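Home | Modules | Reading Lists | Staff | Library | Contact

Filed under: Music Industry Studies / Recorded Music / Handouts

Handout 4: Release Planning for a Small Electronic Label

Purpose of this handout

This handout supports the lecture on release planning and should be read before the seminar. It covers the period between the delivery of a finished track and the close of its first accounting period. Students are expected to know the terms set out in the first section and to be able to apply them to the case of Korken, the teaching label used throughout the module. Korken is run from Votcombe, releases progressive and melodic house, and sells through a single distributor, Trorkance.

1. Terms

Master. The recording itself, as distinct from the composition. A label normally owns or licenses the master. The composition remains with the writer or the writer's publisher unless a separate agreement says otherwise.

Original mix. The version delivered by the main artist. On a club release it is usually the longest version and the one against which all remixes are judged.

Remix. A new version made from the parts of the original, commissioned by the label. The remixer may be paid a flat fee, a share of income, or both.

Parts (also called stems). The separate audio files supplied to a remixer. Parts should be exported from the same starting point, without processing on the master channel, and labeled by instrument.

Promo period. The weeks in which a release is sent to disc jockeys, radio shows and reviewers but is not yet on sale.

Recoupable cost. An expense the label pays first and then takes back out of income before the artist's share is worked out. The contract must state which costs are recoupable. Where it is silent, students should not assume that a cost may be recovered.

2. The release schedule

A schedule is built backward from the date of sale. Trorkance asks for complete delivery 4 weeks before that date. Complete delivery means final audio, artwork, credits, codes and the release text. Anything missing at that point returns the release to the end of the queue.

The mastering engineer needs the approved mixes before delivery can be made, and remixers need the parts well before that. Most delays at small labels begin with the remixes. A remixer who receives badly prepared parts will ask for new ones, and each exchange takes several days. Korken now sends a short parts checklist to every artist with the contract.

Students should note the difference between an approved mix and a mastered one. Approval is a decision by the label that the arrangement and balance are finished. Mastering should not be used to settle a disagreement about the mix.

3. Choosing remixers

The choice of remixer has a musical side and a commercial side. On the musical side, the label should ask what the original leaves open. A slow, melodic original may benefit from a version with a harder rhythm for later in the night – a second slow, melodic version adds little. On the commercial side, a remixer brings an audience, and the label should be realistic about how much of that audience will follow a single remix.

Bhatt, the act used in our worked case, delivered one original mix to Korken in May. The label commissioned 2 remixes. One was intended for club play and the other for home listening and radio. Both remixers agreed in writing to the length, the deadline and the form of credit before the parts were sent. 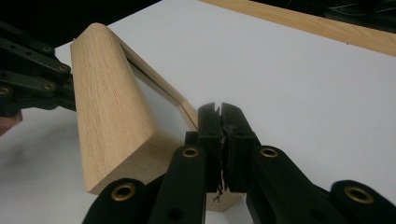
Block and thin panel in matching pale wood, on a white tabletop.

4. The release text

The release text is the short piece of writing that goes out with the promo and is later used by stores. It is often copied word for word by blogs, so errors in it travel far. A sound release text gives the artist, the title, the label and the versions in the first two sentences. It then describes each version in plain language. Tempo, mood and main instruments are useful. Strings of praise are of little use to a reviewer who receives many such texts every day.

Quoted support from disc jockeys may be added once it has been received. Permission should be sought for any quotation that was not sent through the promo system. A download of a promo file is not an endorsement and must never be listed as one.

5. Income and the artist's share

Income reaches the label after the store and the distributor have taken their portions. The label then deducts recoupable costs and divides what remains according to the contract. In the worked case, the agreed division is equal.

Suppose that the release brings the label 2,000 dollars and that recoupable costs are 100 dollars. The sum to be divided is 1,900 dollars, and Bhatt receives 950. Students should work through the same case on the basis that mastering is not recoupable, and should state clearly which clause supports the change.

Remixers in this case were paid flat fees, which the contract treats as a label cost. They therefore have no share in the division above. Where a remixer is on a percentage, the contract must say whether that percentage applies to the remix alone or to the release as a whole – the two can give very different results.

6. Preparation for the seminar

Prepare a one-page schedule for a Korken release with one original and one remix. Mark the point at which each item passes from one party to another. Write a release text to accompany it. Bring both on paper. Work will be exchanged with another student and returned with written comments during the session.

Handout revised 2023-11-21

Shares: 4 | Comments: 2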